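Finishing notebook, Dustusdale shop
June, 7:20 am

Oil test for the Flusden counter job. Maple offcuts from the last glue-up, all planed together, same side up. Sanded with the orbital, wiped down, left overnight with the heater off. Client wants it pale. Keeps saying pale. Have explained that any oil will warm it up some and got a nod, so on we go.

Pieces marked on the back in pencil, A to F. A stays bare for comparison. B and C are the Soriano oil, one coat and two coats. D is the Kellum hardwax. E is Kellum over a water-raised surface. F is whatever is left in the old can, no label, smells like orange peel. Not for the client, just curious.

Mid morning, checked B and C by the window. B blotchy along one end, probably my glue squeeze-out and not the oil. Sanded that corner back and recoated by hand. C looks good. Slightly yellow, but even. D took forever to buff and left a haze in the pores, might be too much product. Next time thin coat, wipe after ten minutes, wipe again.
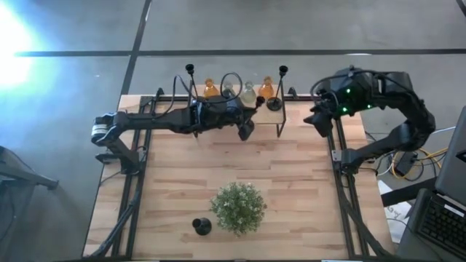

Color matching between strips is the real headache on this job, more than the oil. Bare wood hides it and then the first coat pulls every board its own way. Look at the mix in that top, narrow strips in beige and tan with the pinkish brown ones in between, nearly all of them running the same direction. Fine on a bench. In a kitchen with one big window the pink would be the first thing anybody mentions. So for Flusden: lay out dry, wipe with mineral spirits, pull the pink ones before any glue goes on. Put the rejects on the rack under the stairs, they will do for cutting boards.

Grits. Went 300 on all of them, then took the left half of C and D up to 600 to see if it mattered. With the Soriano, no difference I can feel after the second coat. With the Kellum the 600 side is noticably lighter, oil is not getting in. Good if pale is the goal, bad if somebody sets a wet pan on it. Need the water test before I say anything to the client.

Water test set up after lunch: wet paper towel, jar lid on top, one on each piece, 6 hours. Pull them before locking up. Do not move the lids please!!

Also the rags. Found two balled up by the sink. Lay them flat on the rail outside or in the metal can with the lid ON. Have said this already.

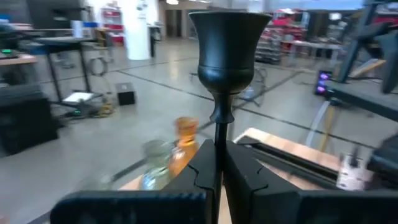
Entered by: finishing bench, 8:05 pm

Lids off. A has a dark ring, as expected. B faint ring. C clean on both halves, which suprised me. D clean on the 300 half, ring on the 600 half, so thats the answer on sanding too fine. E clean but the surface feels fuzzy, would need a knock back between coats. F still tacky. F goes in the trash.

Leaning Soriano, two coats, stop at 300. Slightly warmer than the client asked for. Will send C and D out together and let them pick with the pieces lying in their own kitchen.

To order: Soriano oil, the larger can, white pads, gloves in medium. Check if the Kellum can be returned opened, doubt it.

Still to do: vinegar and coffee spots on C. Underside gets the same number of coats as the top, write that on the job sheet this time. Last one cupped.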